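Tromier opens computer refurbishment workshop at Hetport

Published June 28, 2025

Tromier has opened a workshop for the repair and refurbishment of desktop computers at its Hetport site. The workshop takes in office machines that their owners no longer need, replaces worn or outdated parts and prepares the computers for a second period of use in schools, libraries and community centres.

The new facility occupies the ground floor of the former Sleiman building, which was converted over the winter. It replaces a smaller room on the same site, where space for storage and testing had been limited. Over 2,000 desktop computers are expected to pass through the workshop in its first year of operation.

Computers arriving at Hetport are logged, cleaned and opened for inspection. Processors and memory modules are treated as separate stock from this point onwards. Those which are fit for further use are kept in upright holders beside the work area, so that each part can be reached without searching through trays and is not left lying against other components. A processor is held at its corners, which keeps the contacts clear of the surface behind it.
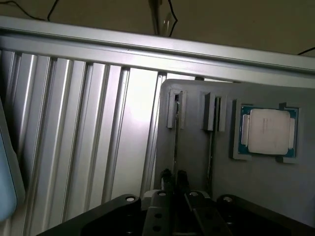 Work on the open case

Each computer is laid on its side on a slotted aluminium table, with the cover removed and the motherboard facing upwards. In this position the processor socket, the memory slots and the drive cage can all be reached from above. The power supply normally stays in the case unless it has failed its electrical check, and cables are moved only where they obstruct the part being changed.

Memory is the item most often replaced. Many of the office computers received by the workshop were bought with a modest amount of memory and can be made suitable for present-day software by adding a second module. Processors are changed less frequently, usually where a faster model of the same type has been recovered from a machine that cannot be repaired.

The workshop handles desktop computers from several manufacturers, Dell among them. Cases of the same model are grouped together wherever deliveries allow, as the position of slots, brackets and release latches then remains the same from one machine to the next. Mixed deliveries are sorted on arrival and may be held in storage until a sufficient number of matching machines has been received. 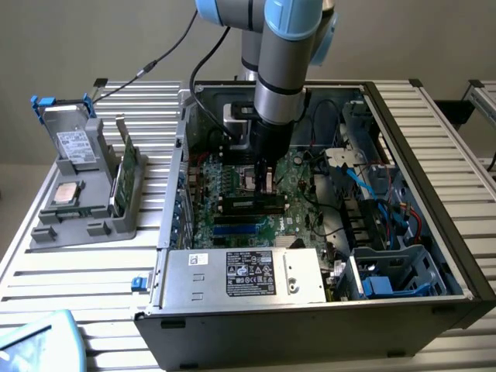 After reassembly, every computer undergoes a test lasting 4 hours, during which memory, storage and temperature are monitored. Machines that pass are fitted with a wiped or new drive and packed for delivery. Those that fail are returned to the table once. If the fault persists, the computer is dismantled and its sound parts are added to stock.

Storage drives received with donated computers are removed before any other work begins and are erased in a separate room. Donors may request written confirmation that this has been done. Drives that cannot be erased are destroyed.

Deliveries and collection

Transport to and from the site is provided under an agreement with Prirkus, which will collect from business premises within the Hetport district. Organisations wishing to donate computers are asked to give notice of at least 2 weeks and to state the number of machines and, where known, the model. Monitors, printers and laptop computers cannot be accepted at present. Keyboards and mice may be included, provided that they are boxed separately.

Schools and registered community groups may apply for refurbished computers from July. Applications will be considered in the order in which they are received, and successful applicants will be informed in writing of the expected delivery date. Computers are supplied with a power lead and a short guide to setting up, but without a monitor.

Application forms are available from the Tromier reception desk at Hetport and may be returned there by hand or by post.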